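News > Education technology > Laptops and tablets

Estora tells schools to treat "all-day battery" claims with caution

4 July 2019
By Benedicta Eshun, Estora press desk

Schools planning to buy pupil laptops over the summer should ask far harder questions about battery life before they sign, according to a buying note released today by Estora, the independent advice service for school technology.

The note, called Until the Last Bell, follows a trial of the Clekex classroom laptop at Frimpong School in Gavmont. The Clekex is sold as a machine that will get a pupil through the whole school day on one charge. Estora lent 20 of them to one year group in May and asked teachers to use them as they would use any other laptop, with the screen bright enough to read, the wireless on, and lessons that included video.

Most of them did not get through the day. A good number were asking for a charger by the start of afternoon lessons, and the ones that lasted longest belonged to pupils who had hardly opened them.

"I don't think anybody is lying, but I do think the words 'all day' are being asked to do a lot of work," said Dzifa Dankwa, who wrote the note. "Ask what the day consisted of and the answer tends to be a dim screen, one document open and nobody typing very much. I have taught in a few schools and I've yet to meet that lesson."
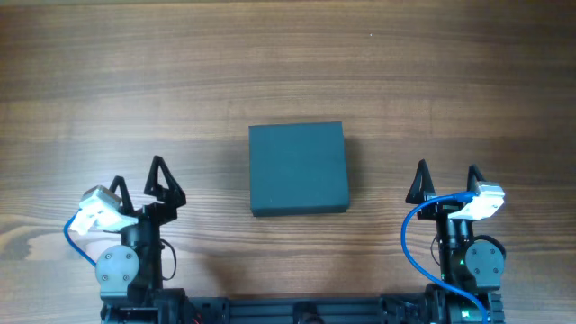 A low square box, dark green, on the table top.

What the trial looked at

The trial was small and Estora makes no grand claims for it. It used one model in one school, and a warmer classroom or an older wireless network might well have produced a different result. Estora did not measure the batteries in a laboratory. Teachers kept a paper log in which they wrote down when each laptop was switched on, what it was used for and when the low battery warning came up.

That is a rough method. It is also closer to how a school finds out what it has bought.

Three things used up charge faster than staff had expected. Video was the obvious one. Screen brightness was another, especially in rooms on the sunny side of the building, where pupils turned it straight up to the top and left it there. The last was the habit of closing the lid between lessons and assuming the laptop had gone to sleep. Quite often it had not. Updates were being fetched inside school bags while their owners were out playing football, and the teacher of the next lesson took the blame.

Adom Owusu, who looks after computers at Frimpong School, said he had gone into the trial hoping to be proved wrong.

"We would love a laptop that doesn't need charging in school. Half my rooms have two sockets and one of those is behind a cupboard. But I've heard the same promise about every machine we've had, and each time we end up with a heap of extension leads and a child sitting on the floor by the wall."

He added that the Clekex was otherwise a decent laptop. The keyboard held up, the hinge did not wobble and pupils liked the weight of it. His complaint was with the way it had been described to him, and with the fact that the school had nearly cancelled an order for charging trolleys on the strength of that description.
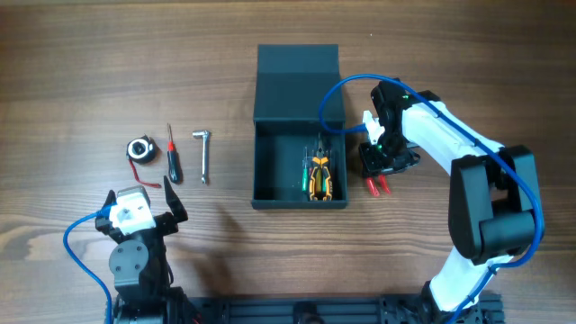 Trolleys are where the money goes, and they are rarely mentioned in the first meeting. Estora looked at quotes shared by 14 schools and found that most of them left out charging altogether. Where it did appear, it was listed as an optional extra, below the carry cases. A head teacher comparing two quotes side by side could easily take the cheaper one and find in the autumn that there was nothing to plug the laptops into.

Salamatu Kpodo, business manager at Frimpong School, was blunt about it. "If the battery really lasts all day then fine, leave the trolley off. If it doesn't, then the trolley isn't optional and I'd like the price on the same page please."

The second year is the real test

Estora's larger worry is what happens once the laptops are no longer new. Every rechargeable battery loses some of what it can hold as it ages. The figure in the brochure describes the battery on its very best day, and a school may be keeping the same machine until the pupils using it have left.

The Clekex sales sheet seen by Estora says the battery should keep roughly 80 per cent of its capacity "under normal use". It does not say for how long, or what normal use is. Estora asked the supplier on both points and was sent the same sales sheet again.

"Take a battery that only just lasts until lunch and then take a slice off it," said Ekua Fiadzo, who runs Estora's advice line. "You don't need a maths teacher. We get calls from schools in exactly that position, and by then the warranty on the battery has usually finished, even when the warranty on the laptop hasn't. Very few of them knew those were two separate things."

The note is also doubtful about fast charging, which several suppliers now offer as the answer. It may help. But it depends on the charger supplied, and the chargers that come with school bundles are not always the ones used to produce the fast charging figure. Estora would like to see the two matched before it gets excited.
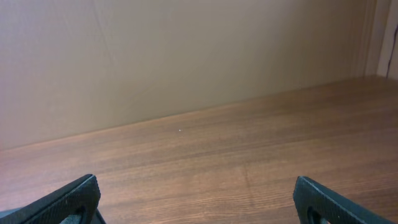

What Estora suggests schools ask

The note sets out questions that can be put to any supplier, in writing, before an order is placed:

- What was the laptop doing when the battery figure was measured, and how bright was the screen?
- Is the battery covered by the same warranty as the laptop, and for the same length of time?
- Can the battery be replaced by school staff, and what does a new one cost today?
- Are chargers and trolleys in the quote?
- May we borrow a few for a fortnight and use them in ordinary lessons?

Ms Dankwa said the last question was the one she would keep if she could only keep one. "Some suppliers say yes straight away. Some go a bit quiet. I'd pay attention to that."

Estora does not recommend one make over another and is not telling schools to avoid the Clekex. It does say that schools should plan on the basis that laptops will need charging during the day, whatever the box says, and be pleased if they turn out not to. For schools that already have them, it suggests setting updates to run overnight, fixing a sensible limit on screen brightness and showing pupils how to shut a laptop down properly, dull as that lesson may be.

A further trial is being considered for the autumn term, using laptops that have already had a year of classroom use. Estora would be glad to hear from schools willing to take part, particularly those in older buildings with few sockets. Suppliers are welcome to send machines too, provided they are happy for the results to be published whichever way they fall.

Notes to editors

Until the Last Bell is free to schools and can be requested from the Estora press desk. Estora bought the laptops used in the trial at the normal education price and took no payment from any supplier. Teachers' logs were made anonymous before they were read. Dzifa Dankwa and Ekua Fiadzo are available for interview. Requests to visit Frimpong School should go through Estora and not to the school office, which is busy with the end of term.

Contact: Benedicta Eshun, Estora press desk, Gavmont | © Estora 2019 | Back to top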